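Beschaffungsstelle Simiteo
8. Januar 2026

1/6
Die Beschaffungsstelle legt den Bedarfsplan für die Automatisierung der Textilsortierung vor. Beantragt wird zunächst ein zweiter Arbeitsplatz mit zwei Roboterarmen. Stückkosten je Greifer laut Angebot der Firma Marsden: 2.796 Euro, netto.

2/6
Grundlage der Planung ist die farbgetrennte Ablage von Mikrofasertüchern in Behälter. Maßgeblich für die Auslegung sind Reichweite der Arme, Profilrahmen und Tischfläche. 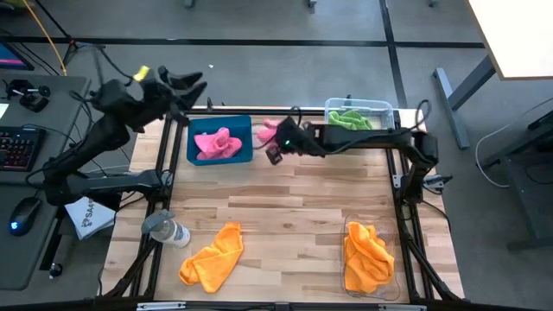

Buronura: Sind Ersatzfinger für die Greifer im Angebot enthalten, oder laufen sie über den Verbrauchsetat?

3/6
Zur Rückfrage: Ersatzfinger sind nicht enthalten. Sie werden mit 43 Euro je Paar veranschlagt und dem Verbrauchsetat zugeordnet. Der Bedarf wird quartalsweise gemeldet.

4/6
Behälter werden gesondert ausgeschrieben. Zulässig sind farbige und transparente Ausführungen, flache Schalen ebenso wie höhere Kästen. Für die Erstausstattung samt Tüchern stehen 395 Euro zur Verfügung. Ein Angebot von Zirwood liegt vor, zwei weitere werden eingeholt. Bei der Auswahl ist die Randhöhe zu berücksichtigen, damit der Greifer von oben ausreichend Freiraum hat.

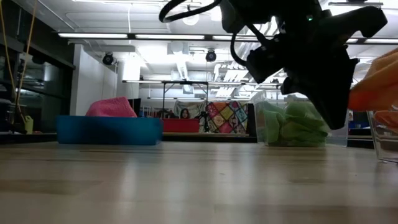
5/6 Wartung und Laufzeit
Der Wartungsvertrag wird auf 18 Monate angelegt. Kabel und Klemmen sind darin einzuschließen, Schulungen werden getrennt abgerechnet.

6/6 Weiteres Verfahren
Über die Mittel für einen dritten Arbeitsplatz wird im Oktober entschieden. Rückfragen zum Bedarfsplan nimmt die Beschaffungsstelle schriftlich entgegen.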